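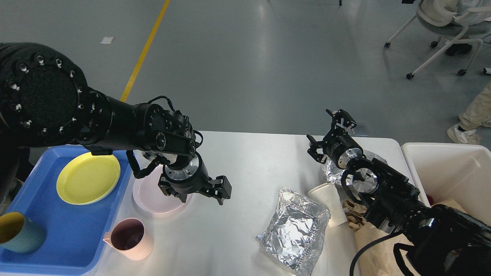 **Griltidmont, Tuesday, March 26, 2019** – The lunch table at the Lumbao building has a new rule, and like most new rules it arrived on a sheet of paper taped to a door. Plates and cups go on the blue tray. Everything else goes in the garbage or the recycling. There is no third category, although tenants have spent most of the winter looking for one.

The notice follows a tally kept by the building office since December, which recorded 203 items of takeout wrapping left behind on shared tables. Foil led the field by a comfortable margin. Paper bags came second, helped along by the habit of putting one paper bag inside another and then abandoning both.

Zenda, the catering outfit that supplies the coloured dishes, says it wants them back. It delivered 391 plates, cups and pitchers to its Griltidmont customers last year and has been quietly buying replacements ever since. Pink plates are the hardest to hold on to. The company declined to guess where they go, but noted that several have come home with a different building's leftovers on them.

Under the new arrangement a full tray is picked up at 3 o'clock. Anything still sitting beside it stays where it is until its owner develops a conscience.

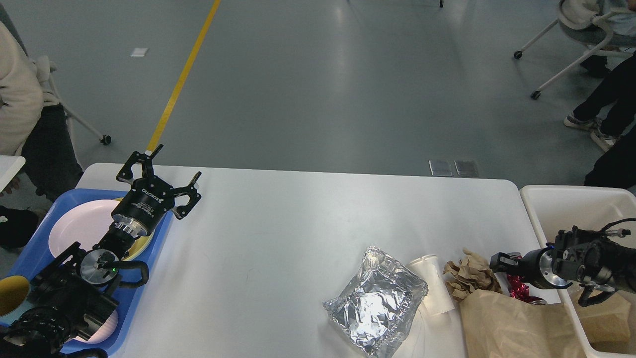 Early results are mixed. The plates have taken to the tray nicely. The wrapping is holding out, and crumpled foil in particular has shown a talent for looking as though there might still be half a sandwich in it, so people are reluctant to throw it away and equally reluctant to check.

Cups have caused the only real argument. The notice says "cups" and leaves it there, which some tenants took to include the paper and plastic kind. A second notice, taped below the first, says it does not. The reusable ones belong on the tray and the disposable ones belong in the bin, lids and all.

Bamumano, the café on the ground floor, has offered 2 free coffees a week to whichever floor leaves the tidiest table. It hasn't said what the coffees will be served in. The building office would prefer a mug.

Cardboard should be flattened before it goes in the bin, according to the same second notice. The trial runs until the end of next month, when the tally will be done again. Tenants who have lost a lunch container over the winter can ask at the office, where there's a shelf of them, mostly without lids.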